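## 3.2 Colour and finding things in shared sheds

Draft 15 Jun 2020, still needs Tahmineh Najafi's comments on the wording of item 3.

We asked members at two allotment sites, Dullitz and Ginusholm, how they look for hand tools in a shared shed. 76 forms went out, 33 came back filled in. Low, but the Ginusholm shed was shut for part of August and people had drifted off. No reminder was sent. Should have been.

Most answers fell into two groups. People who go by place ("third hook from the door") and people who go by colour. The first group did fine untill someone else tidied up. The second group minded less where a thing was hung, but complained a lot about dark handles – trowels mostly, and the small forks. Green handles got the worst comments of all, being lost in grass as well as in the shed. Sharifi's earlier survey of garden centres asked only about price and grip, so there is little to compare with here.

Age made no clear difference. Nor did years of membership, though the newest members at Dullitz wrote the longest answers. 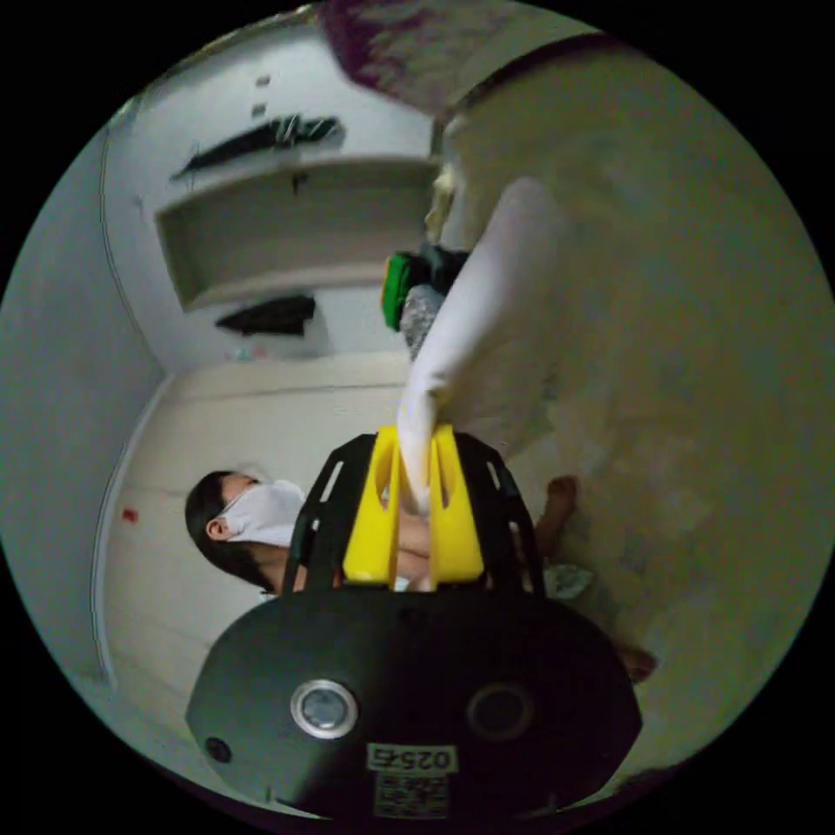
Figure 2. Bright parts against a black body.

Painting the whole tool is one answer, and several people had tried it with leftover gloss. It chips. A cheaper habit is to colour only one part and leave the rest dark, as with the two yellow fingers in Figure 2, where the body and the slotted cage are both black. Numbering is a separate matter – a white label like the 0257 one helps with a written list, but respondents who used lists said they still looked for colour first. We come back to lists in 3.3, wich also covers the Pameck shed.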